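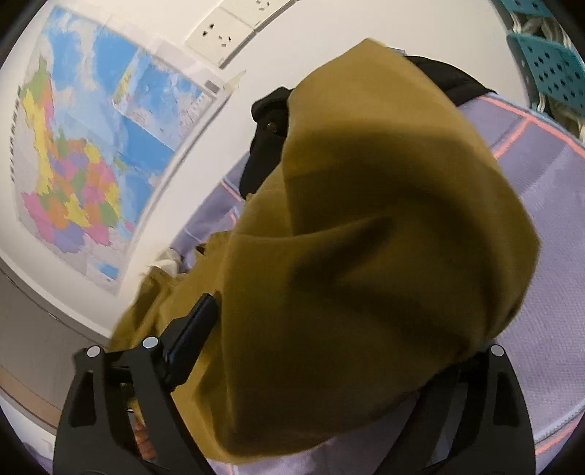
Home | Fleet | Support | FAQ | Contact

Gripper finger slip: questions from Rind users
By Annick Tremblay, Taltance support desk
Updated August
Share 18 | Comments 2

What went wrong?
On hand-held Rind grippers from the spring batch, one finger can work loose from its mount. The trigger still closes, but the loose finger lags behind the other one and the grip goes crooked. Soft items such as clothes and bedding show it first, as they slide out on the weak side.

Is it dangerous?
There is a pinch risk. When the mount gives way under load, the finger snaps inward. Josué Lopes on our test bench had a bruised thumb from this. We have no reports of broken skin.

How many units are affected?
31 units, all shipped with the short mounting screw. The long screw is flush with the back of the plate. The short one leaves a gap you can feel with a fingernail.

Can I keep using mine for laundry and bedding sessions?
Not if you feel the gap. If the screw is flush, carry on, but check it every 800 closes. The counter is in the Gilo app under Device.

Can I tighten the short screw myself?
No. It has too few threads in the mount and will back out again. Liette Caron tried thread lock on two units and both let go the same afternoon.

What about recordings made with a loose finger?
Flag them in Gilo as "finger lag." The width reading comes from the trigger side, so it will say closed when the finger was still open. Policies trained on those files tend to let go of cloth early. Ysaline Masson is rechecking older uploads and will write to you if yours are on her list.

Does this affect the Vivlow arm?
The Vivlow uses the same fingers on a different mount. We haven't seen the fault there. Keep the e-stop in reach as usual.

How do I get the new screws?
Write to the support desk with the serial number from the handle. Kits go out before 2 p.m. on working days and include the driver bit. Brittany Marchand handles returns if the mount itself is cracked.

Previous | Next | Back to top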